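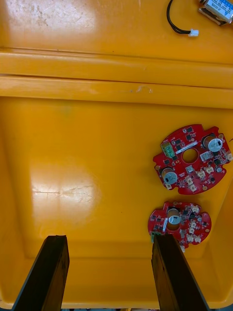

Reedição em vinil: o quinteto de Rutevstead, remasterizado a partir das fitas

Chega às lojas em fevereiro a reedição da sessão de Rutevstead, até agora disponível apenas na prensagem original da Korkstead e numa edição em CD de transferência deficiente. A nova versão sai pela Visine, em LP simples de 180 gramas, com corte a 33 rotações. A tiragem é de 593 exemplares numerados à mão no verso da capa. Não está prevista segunda prensagem.

A formação é a de um quinteto convencional no papel: trompete, saxofone tenor, piano, contrabaixo e bateria. O trompetista alterna entre o instrumento habitual e o fliscorne, este último em duas das sete faixas. O repertório divide-se entre cinco originais e dois standards, ambos em andamento lento e com a harmonia bastante alterada na segunda exposição do tema. A duração total é de 43 minutos, distribuídos de forma desigual: o lado A tem quatro faixas curtas, o lado B três, das quais a última ocupa quase metade da face.

A fonte utilizada foi a fita master estéreo de um quarto de polegada, gravada a 15 polegadas por segundo. A edição em CD partia de uma cópia de segurança de segunda geração, com perda audível acima dos 12 kHz e um ligeiro desvio de azimute no canal direito. Os pratos ganharam definição e o contrabaixo, antes confundido com o registo grave do piano, ocupa agora um lugar estável ao centro. O ruído de fita foi mantido. Não se aplicou redução digital nem limitação, e o nível médio do corte é moderado — convém subir o volume um pouco acima do habitual.
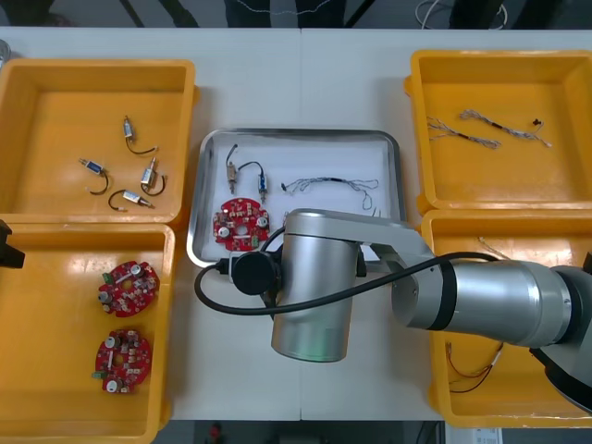

A correção de velocidade merece uma nota à parte. A prensagem da Korkstead corria ligeiramente rápida no lado B, defeito atribuído ao gravador usado na montagem final. Quem conhece o disco dessa edição vai notar o tema de abertura do segundo lado mais grave e mais pausado. A afinação do piano serviu de referência e o resultado é coerente com o lado A.

Quanto à música, o interesse principal continua a estar na secção rítmica. O baterista trabalha quase sempre com o prato de condução em segundo plano e transfere a pulsação para o prato de choque e a tarola, o que deixa ao contrabaixo uma margem invulgar para abandonar o walking. Na terceira faixa, o pianista abstém-se durante todo o solo de tenor e regressa apenas na ponte, com acordes por quartas. Os arranjos para os dois sopros são económicos: uníssonos, alguma escrita em terceiras e um único cânone, no final do disco. O solo de fliscorne na quinta faixa é o ponto mais fraco, com problemas de intonação no agudo que a nova transferência torna mais evidentes.

A capa reproduz o desenho original em cartão de gramagem superior. O encarte, de quatro páginas, inclui as notas da primeira edição, a folha de sessão e um texto técnico sobre a transferência, em inglês. A prensagem foi feita na Ackermann. No exemplar que ouvimos, o furo estava centrado e o ruído de superfície era baixo, com dois estalidos na entrada do lado A.

As reservas abrem a 25 de janeiro, com limite de um exemplar por cliente. Temos 83 unidades atribuídas à loja, que serão entregues por ordem de reserva. Quem preferir levantar ao balcão deve indicá-lo no momento da encomenda; as restantes seguem por correio em embalagem rígida, com o disco fora da capa para evitar cortes na lombada. Não haverá edição digital em simultâneo.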